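Laundry and drying room – walk-through checklist
Druletti house, ground floor
Done by: Rakiya Sani
Copy to: Anikó Major
Date: 4th February

Marks: OK / FIX / WATCH. Comments after each one. Sorry for the scrawl, typed this up between loads.

1. Way in and out
Door opens all the way – OK
Threshold strip flat – FIX. Lifting at the hinge side. I caught a shoe on it twice. Tape for now, screws later.
Light switch reachable from the door – OK
Hallway clear – WATCH. Two detergent boxes parked there again. Moved them.

2. Washers
Hoses, no bulges or drips – OK on the left one. Right one has a crust at the cold tap, wiped it, will look again next week.
Drain pan dry – OK
Machine level – FIX. Right one walks on spin. Front foot needs a turn, no wrench on hand.
Door seals – OK, some lint in the fold, cleaned out.
Soap drawer – gunky. Soaked it.

3. Dryer
Lint screen – was NOT clean when I got there. Whoever runs the last load, please. It's on the sign.
Vent hose – OK, no kinks. Last pulled and vacuumed in November.
Outside flap opens – OK
Nothing stored on top – FIX. Spray starch can. Took it down, it goes in the cabinet, not up there.
Cord and plug not warm – OK after a full cycle.

4. Drying racks
Check every rack before loading, opened all the way.
Legs open fully and sit flat – OK on two. The old Sevovton rocks, one foot cap gone. Put it behind the door with a note on it, do not use til there's a new cap.
Rubber caps on all the other feet – OK
Bolts at the leg joints – went round with the hex key. One was finger loose, tight now.
Sharp ends or burrs on the tubing – none found. Ran a cloth along it, no snags.
Base legs out of the walking line – WATCH. They stick out further than you think and they're low down. Turn the rack so the legs point along the wall. Anikó, you asked about marking the floor – yes, I'd do it.
Load – light stuff only on the top bars. No bath mats, they pull it over.

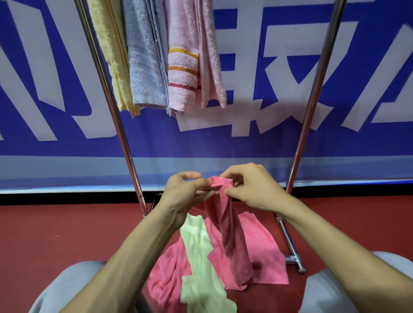 5. Floor and folding
Floor dry before anyone kneels or sits – OK. Mopped at 3, dry well before the towels came off.
Cloths on the floor – WATCH. Folding down there is fine, it's easier on some backs, but keep the pile in close and pick up as you go. A thin towel on this floor slides like anything. Dont leave one behind when you get up to answer the door.
Anything that's been on the floor and gets used on faces goes back in the wash. Cleaning cloths ok as is.
Kneeling pad – we have one, bottom shelf. Use it.
Frayed edges – trim loose threads, they wrap round things in the washer. If it's fraying past the hem it goes in the rag bag.
Folded stacks – no higher than the shelf lip. Top stack was leaning, split it in two.

6. Chemicals
Cabinet latched – OK
Bleach and the Dralluvitz descaler on separate shelves – FIX. Were side by side. Moved descaler down.
Labels readable – one bottle with the label half gone. Smelled like fabric softner but I'm not guessing, it's out.
Gloves – medium only. Need large.

7. Electrical and air
Outlet by the sink, test button – trips and resets, OK
Extension cords – none in use, OK
Fan – OK, noisy. Blades dusty.
Window opens – stiff but yes.
Damp patch under the sill – WATCH. Same size as last time I think. Should have measured it.

Still to do
Washer foot – me, need the wrench back
Threshold strip – Anikó
Foot cap for the Sevovton, get a spare too
Large gloves
Floor tape for the rack legs, pick a bright one

Anikó's notes, added after: Strip is taped, screws on order. Agree on the rack. If the cap costs more than it's worth just toss it, it was wobbly before. Measured the damp patch, 80 mm across, pencil line on the wall so we can tell.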